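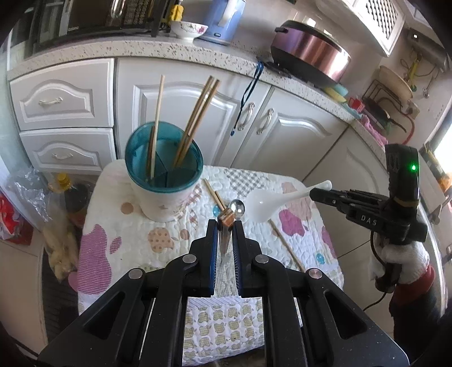 Ferkari Housewares Support
Ticket: Utensil holder, divider rises and will not stay down
Product: Dramano utensil holder, white with teal rim, rose print
Purchased from: Savchuk Home, online order
Status: Closed
Opened by: Maite Robles
Assigned to: Devendra Rana

Maite Robles, Monday, 8:40 a.m.
I have had this holder since June. It worked fine until a couple of weeks ago. Now the divider comes up when I pull out chopsticks. It happens mostly with the long bamboo ones. I take hold of one or two, and the divider lifts with them and ends up crooked, and then everything leans to one side. If I push it down it goes back, but it doesn't click or catch on anything. I don't know if it ever did.

The holder also smells a little musty. I rinse it but I have not taken it apart, because I wasn't sure how the rim comes off. I keep chopsticks, a soup spoon, a fork and a regular spoon in it. Is this a defect or is there a part missing?

Devendra Rana, Monday, 9:25 a.m.
Hello Maite,
Thank you for the details. The divider on this model is held by the rim and by small tabs near the floor of the cup. If the rim is not fully down, the divider can travel upward. Please try the following and let me know what you find.

1. Take all the utensils out and lay them on a towel or tablecloth.
2. Look straight down into the holder. The divider should stand level, with no gap under it on either side.
3. Press down on the rim all the way around with the heel of your hand.
4. Pull the divider gently upward with two fingers. Tell me if it moves.

Please also tell me whether you wash it in the dishwasher.

Maite Robles, Monday, 12:10 p.m.
I cleared off the little table in the kitchen and emptied it out there.

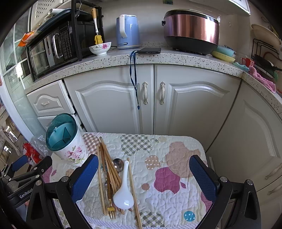
The divider moves when I pull it, maybe the thickness of a coin, and then it stops. With more force it comes up farther on one side than the other. I pressed the rim down all around and it went down a bit at the back. After that the divider moved less but it still moved.

It has been in the dishwasher, yes. Top rack, not every time. The box didn't say not to, but I no longer have the box so I can't check.

Devendra Rana, Monday, 1:30 p.m.
Thanks, that helps. Two things could cause this. One is residue under the rim, which stops it from seating. The other is a tab on the divider that has softened or worn. The cup and rim can go on the top rack, but we recommend washing the divider by hand.

Please take the rim off and check under it:
– Hold the cup with one hand and lift the rim from the back edge. It is a tight fit and may take a few tries.
– Slide the divider straight up and out.
– Soak all the parts for 25 minutes in warm water with dish soap. Use an old toothbrush in the groove.
– Let everything dry completely before you put it back together.
– Look at the bottom edge of the divider. There should be 4 tabs.

Maite Robles, Monday, 6:45 p.m.
Got the rim off. There was gray buildup in the groove, quite a lot at the back. That was the smell too, I think. It came off with the toothbrush.

The divider has 3 tabs. Where the fourth should be there is a rough spot, so it must have snapped off. I looked in the cup and in the sink strainer and didn't find it.

Put back together it is better than before. The rim sits flat now. The divider still tips toward the side with the missing tab if I load that side with chopsticks.

Devendra Rana, Tuesday morning
Hello Maite,
A broken tab would explain the tipping. The divider is sold as a separate part and I have asked our parts desk to send you one at no charge. Chiamaka Bassey in parts confirmed that the teal one is in stock. It ships from the Dellden warehouse.

Until it arrives, put the heavier pieces such as the ceramic spoon on the side with the good tabs and keep the long chopsticks split between sections. Store the wooden ones dry. They hold water at the ends, and that is usually where buildup in the cup starts.

Chiamaka Bassey, internal note
Divider, teal, quantity 1. Packed. Takumi Ebihara asked that broken tabs on this model be logged with the location of the break. Customer says back left.

Maite Robles, nine days later
The new divider came. It does click when it goes in, so the old one must have been loose for a while. I loaded it with everything and pulled out the chopsticks several times. It stays put. No smell so far. You can close this.

Devendra Rana
Closing. Replacement part sent, rim groove cleaned by customer.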